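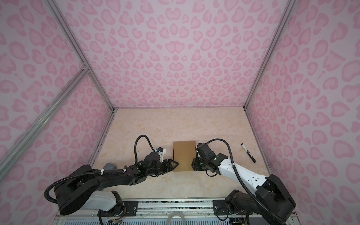
Los dos brazos, con el cartón entre las pinzas.

Tiempo de lectura: 2 min

El presupuesto tenía tres líneas y a mí me tocaba quitar una.

La primera era el segundo par de brazos. La segunda, los repuestos de Habte: dedos de pinza, cables, una muñeca completa. La tercera decía «mesa y cerramiento» y sumaba 1000 euros. En Ultness habían aprobado el total en febrero y luego lo habían recortado, sin decir por dónde.

Bajé al taller con la hoja doblada en el bolsillo. La tela rosa de leopardo seguía en las paredes. La había elegido mi compañera de compras en un puesto de retales, y en la factura figuraba como «revestimiento textil». Contabilidad la pagó sin preguntar.

—¿Cuál quitas? —me dijo ella.

—Los repuestos.

—Entonces, cuando se rompa un dedo, paramos.

—Pues la mesa.

—¿Y dónde pones el segundo par?

Me senté en la banqueta. Los brazos tocaban el cartón, uno por cada lado. El rotulador estaba a la derecha, donde alguien lo había dejado. Pensé en pedirle otra oferta a Nusis, que vendía más barato y tardaba el doble. Pensé también en Tillo, que alquilaba por meses y cobraba el transporte aparte, ida y vuelta.

—Si alquilamos el segundo par —dije—, pasa a gasto corriente y no cuenta aquí.

—Cuenta en otro sitio.

—En otro sitio decide otra persona.

Ella cogió la hoja, buscó un bolígrafo en la bata y tachó la primera línea. Al lado escribió «alquiler, ver Tillo», con letra pequeña. Luego sumó otra vez de cabeza, moviendo los labios.

—Faltan los portes —dijo.

—Ponlos en la mesa.

Los puso en la mesa. Subí a mandar el correo antes de que cerraran el mes y me dejé la chaqueta abajo.

3 comentarios · 2 veces compartido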